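Ramaner Fund, second progress report
Two-arm handling of paper and small tools
Vanlow Robotics Group

Summary

The short version is that the handover method works better than we told you it would in the proposal, and the folding work is behind. We now have 1,292 usable demonstrations, collected on two cells, and the policy trained on them passes small objects from arm to arm without the long hesitations we complained of last time. We are really pleased with this!

What we changed

In the first report we described training one policy for each arm and letting a scheduler decide who moves when. We dropped that in October. Both arms are now driven by a single policy that sees both wrist views plus the fixed view and puts out motions for the pair together. It took a rewrite of the logging code (the old Mugo logger stamped the two arms separately and they drifted apart over a long episode), and we lost most of a month to it. It was worth the month. The clearest gain is in the last bit of the approach, where the old version would stop with the grippers near each other and wait for a signal that sometimes never came.

The second change is in how we collect. Operators used to reset the table to a fixed layout before every episode. Now they get a short prompt and lay things out however they like, with a few objects the task doesn't need left lying nearby. The policy has become much less fussy about where things start. We had expected to need far more data for that, and it came almost for free.

Results so far

We ran 219 evaluation episodes on layouts held out from training. Handover of screwdrivers and glue sticks is now reliable enough that we have stopped treating it as the main test. Slips still happen when a tool is picked up near one end and swings during the pass, and we have a fix in mind for that using the wrist views.

Paper is harder and a lot more interesting. Picking up a single sheet by its edge mostly works. Putting it into a folder mostly doesn't: the sheet bends as it meets the flap, the fixed view loses the near corner behind an arm, and the policy keeps pushing. We tried slowing the motion down, which helped a little, and we tried having the second arm hold the flap open, which helped quite a bit more. That second idea came out of watching operators do it without being asked. We have since written it into the prompts and started collecting again.

Shared code

The Zisholm team has our new logger and is running it on their own cell. They found a bug in the way we handle dropped frames, and the corrected version is in the repository along with the conversion script for older episodes.

Problems and delays

Cable wear cost us more time than we planned. The cables flex at the wrist on every handover and we replaced 2 of them this period. Spares are on the shelf now. The folding milestone moves back by 15 working days, and the total budget does not change.

Next period

We will finish the folder-insertion set with one arm holding the flap, retrain, and repeat the full evaluation on the same held-out layouts so the numbers can be set side by side. After that we want to try a mixed task, where the paper has to be put away first and the tools second, all in one episode. A small pilot of the mixed task is already under way on the first cell, and we would love to show it to you at the spring visit.
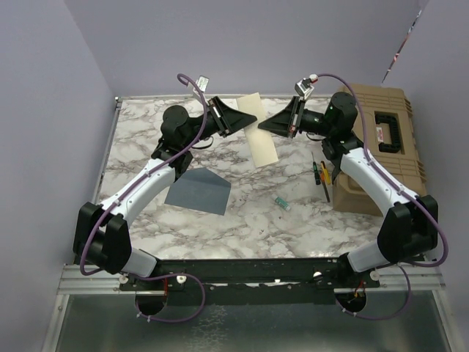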